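Endadance旗下两家酒店下月起不再主动摆放一次性洗漱用品

Huden消息 酒店经营商Endadance周一通知住客和合作旅行社，从11月开始，其在Huden的两家酒店客房内不再主动摆放牙刷、梳子、剃须刀、浴帽和鞋擦，需要的客人可以到前台领取，也可以打客房电话让楼层服务员送来，不另收费。瓶装水照旧每天补充，卫生纸和洗手液不受影响。

两家酒店一家在码头路，一家在火车站南侧，合计有128间客房。码头路那家以旅游客人为主，周末入住率高；车站南侧那家多接待出差的人，住一晚就走的占多数。公司说，两家店同时执行，不设先后，也不按房型区分，套房和标准间一样。

通知贴在两家酒店的电梯口和前台，中文、英文各一份。码头路店的前台在周一下午已经把一只浅抽屉腾了出来，用来放牙刷和梳子。剃须刀因为有刀片，放在柜台里面，由员工递给客人。

负责两家酒店客房事务的Oluwatosin Omoregie说，这件事从去年冬天就在谈，拖到现在主要是库存没用完。“仓库里还有成箱的浴帽，扔掉说不过去，我们就一直发到见底。”她说，浴帽是所有用品里动得最少的，很多客人从入住到退房都没有碰过，但只要包装受潮或者压皱，按店里的规矩就要换新的，换下来的也没有别的用处。

牙刷的情况不一样。Omoregie说，用掉的牙刷很多，只是不少人只刷一两次。连住几天的客人如果把牙刷留在杯子里，服务员不会动；如果放在台面上又没有套盒，过去有的服务员会收走换新的，有的不收，各楼层做法不统一，也因此接到过投诉。新规定写明，客人拆开用过的洗漱用品一律留在原处，退房后再清理，除非客人自己扔进垃圾桶。

客房服务员的打扫流程也要跟着改。以前推车上层放成套的洗漱包，服务员进房后先看台面缺什么，再一样样补齐。改了以后，推车上层只放杯子、卫生纸和瓶装水，洗漱用品留在各楼层的工作间里，有客人来电话才取。Omoregie担心的是早上那一阵，退房、早餐和要牙刷的电话常常挤在一起。车站南侧店已经决定早上在每层工作间留一个人听电话，码头路店楼层少，由前台统一转。

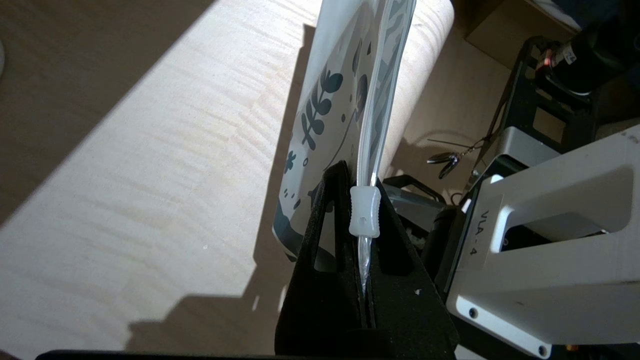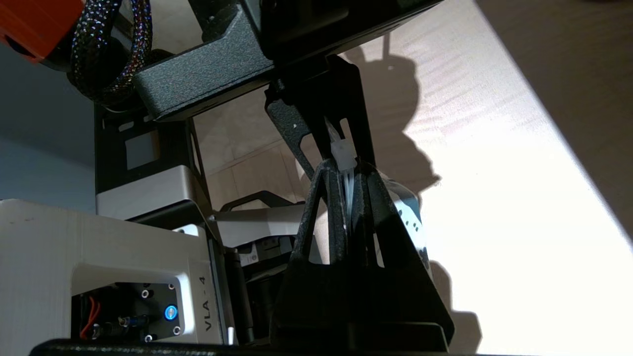
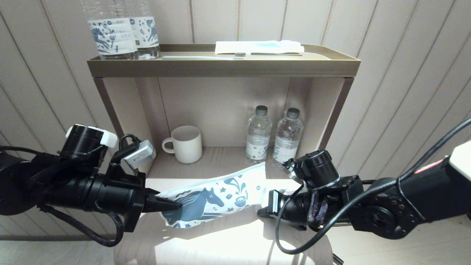
置物架上层放着瓶装水和一支牙刷。

供货方面，Endadance与洗漱用品供应商Babalola重新签了合同。原来的合同按房间数每月定量送货，不管用没用完都照数送到，仓库里的存货就是这样攒下来的。新合同改为按酒店报的数量送货，酒店提前一周报数，Babalola每周送一次。双方都没有公布合同金额。

Babalola的一名销售人员在电话中说，按月定量的做法在小城市的酒店里很普遍，对供应商来说好安排车，对酒店来说也省心，缺点是淡季会压货。他说公司已经有几家客户改成了按需送货，单价会稍高一些，但总的采购量下来了，客户多半能接受。他没有透露是哪些客户。

合同里还提到了包装。以前牙刷、牙膏和梳子各有各的袋子，外面再套一个大袋。以后送到Huden的牙刷和牙膏装在同一个纸封套里，梳子散装在纸箱中，由酒店自己分发。剃须刀仍然单独包装，这一条是酒店方面要求保留的，理由是卫生。封套上不再印酒店的名字和标志，两家店可以互相调货，用不完的也可以退给供应商。

旅行社对这件事的反应不一。做团队游的Kirow旅行社在收到通知后给Endadance回了信，希望团队客人抵店时能把洗漱用品连同房卡一起发下去。这家旅行社的团多半在傍晚到，大巴一停，大堂里同时站着很多人，再让每个人去前台排队领牙刷，领队不好管。Endadance同意了，但要求旅行社在抵店前一天报人数，并且注明有多少人自己带了牙刷。

Kirow旅行社的工作人员说，最后这一条不容易做到，客人报名的时候很少有人会想到牙刷的事。他们打算在行前通知里加一句话，提醒客人自备，到了大巴上再由领队问一遍。旅行社给老年团的行前通知已经改好了，学生团的还没有，学校那边要先看过文字才能发。

在码头路店大堂，记者问到的几位住客大多表示没有意见。一位带孩子来看海的母亲说，她家出门一向自己带牙刷，酒店的毛太硬，孩子不肯用。她更关心的是拖鞋还有没有，因为儿童拖鞋不好带。前台告诉她，拖鞋照常提供，儿童拖鞋要提前说。一位来谈生意的客人说，他常常是临时出差，什么都来不及带，半夜到店，如果还要再下楼去取，会觉得麻烦。他问能不能在订房的时候就勾选。

订房页面目前还没有这个选项。Endadance说，正在请做网站的公司加上，加好以前，客人可以写在备注栏里，服务员会在客人到店前把东西放进房间。通过其他平台订房的，备注能不能及时传到酒店，要看各个平台，公司建议这部分客人到店时直接跟前台讲。

夜间的安排也写进了通知。前台整夜有人，可以随时领取。客房电话在夜里由前台接听，值夜班的员工只有在大堂另有人看管时才会上楼送东西，所以夜里可能要等一会儿。码头路店夜班人手少，公司正在考虑在每层电梯口放一个小柜子，客人自取，还没有定下来。反对的意见主要来自店里的员工，他们担心柜子没人看，东西一夜就被拿空。

公司给两家店定了30天的试行期。试行期内，前台要在一本登记簿上记下每天发出的用品种类和数量，不记房号，也不记姓名。试行期满后，两家店的登记簿会和以前的进货单放在一起比对，再决定以后每周向Babalola报多少货，柜子要不要放，早上留人听电话的做法要不要继续。

有员工提出，登记簿放在前台，忙起来很容易漏记。车站南侧店的办法是每天早晚各点一次抽屉里的存货，用差额倒推，不必每发一支就写一笔。码头路店仍然准备逐笔登记，理由是抽屉浅，一天要补好几次货，倒推反而容易乱。Omoregie说两种办法都可以，只要店里自己前后一致，数字能对得上就行。

她还提到，客房里的提示卡要重新印。旧卡片上写着洗漱用品免费使用、请勿带走包装以外的物品，字很小，放在水杯旁边，很少有人看。新卡片只有几行字，写明哪些东西在前台领，哪些东西房间里有，背面是客房电话和早餐时间。卡片已经送去印刷，在印好以前，先用打印的纸条代替。纸条会压在杯垫下面，服务员打扫时如果发现湿了就换掉。

瓶装水为什么不改，也有住客问起。Omoregie的解释是，Huden老城区一带的自来水水压不稳，夏天有时会发黄，很多外地客人不愿意烧来喝。两家酒店在走廊装直饮水机的事讨论过，因为楼里的水管比较旧，要先请人来看，短时间内做不了。在那之前，客房里的瓶装水数量不变，客人不够可以再要。

Huden另外几家规模较小的旅馆目前没有跟进的打算。火车站附近一家家庭旅馆的老板说，她那里从来就不摆牙刷，只在柜台上放一个盒子，谁忘了带谁来拿，客人也都习惯了。海边的一家度假公寓则表示，他们的客人平均住得久，会自己去超市买，公寓只在第一天放一套，以后也准备照旧。

Endadance在Huden以外没有其他酒店。公司说，如果试行期内投诉不多，办法会一直沿用下去，旺季到来前再看一次。对新规定有意见的住客，可以在退房时填写前台的意见单，也可以写信寄到码头路店，由客房部收。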